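How Do You Pay for a Robot Hand?

When I was nine I wanted a robot so badly that I saved up for one in a jam jar. I got as far as a bag of bolts! These days I help a small workshop called Revcombe choose its machines, and kids always ask me the same thing when they visit: how much does a robot cost? Well, it depends on which bit you mean.

Let's start with the hand, which grown-ups call a gripper. The one we picked has two fingers, and our budget for it was $2925. That sounds like a giant pile of allowance (it is!), but the hand is only the start of the list.

You also have to think about the finger pads. Those are the soft bits that do the touching, and they wear out, a bit like the soles of your sneakers. I put $100 in the plan just for new pads. Then there's $500 for what I call the oops money. Bolts go missing, cables get stepped on, somebody orders the wrong size — I've done that one myself, twice.

Add it all up and you get $3525. Try it on paper if you like!

Now comes my favorite part, the shopping questions. What will the hand pick up? Cups are round and slippery, and flat things can twist. How wide does it have to open? Can we get spare parts quickly? We asked two shops, Karden and Ernstead, and Karden was cheaper but wanted us to wait until December for the pads. I said no thanks and went with Ernstead.

If you're planning a robot at home or at school, make your list before you fall in love with anything shiny. Write down what it has to hold first, then the price, then the spare parts. And leave a little line at the bottom for your own oops money. 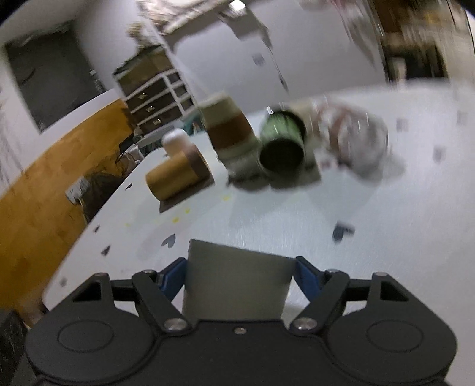
Nafula Mollel: My class did the list for our robot club and we forgot batteries completely! Should those come out of the oops money, or do they get their own line?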